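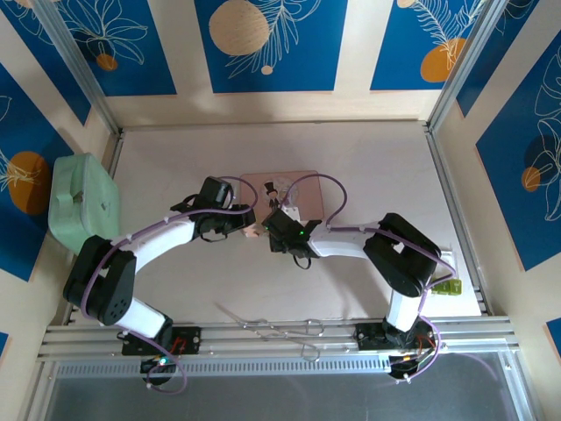 Reserving a Shared Workroom at the Illdale Center

Members of the Illdale Center may reserve any of its shared workrooms for individual or group use. The procedure below applies to all members, including those holding a student pass. Requests made by telephone are not accepted.

Before You Begin

You will need your member number and the name of every person who will be in the room. Members under the age of 17 must be accompanied by an adult member for the full length of the reservation.

Step 1. Sign in to the reservation page

Enter your member number and password. If you have forgotten your password, select Reset and follow the link sent to your e-mail address. New passwords must contain at least 10 characters.

Step 2. Choose a room and a time

Select a room from the list on the left. Open times are shown in green. Each reservation may last up to two hours, and a member may hold no more than two reservations at once.

Step 3. State the purpose of your visit

A short statement is sufficient, such as "sewing" or "model building." Work that produces smoke, strong odors, or loud noise requires written approval from Evangelia Fragkou in the Facilities Office before the reservation can be confirmed.

Step 4. Confirm the reservation

Review the details and select Confirm. A message containing your door code will be sent to you. Door codes may not be shared with persons not named on the reservation.

Changes and Cancellations

Reservations may be changed or canceled on the same page until noon of the day before. Members who miss a reservation without canceling may lose booking rights for the rest of the month. Appeals should be addressed in writing to Corinne Thibodeaux, Member Services.

The center is closed for the last week of December, and no reservations are taken for that period.

Page last revised 9 August 2021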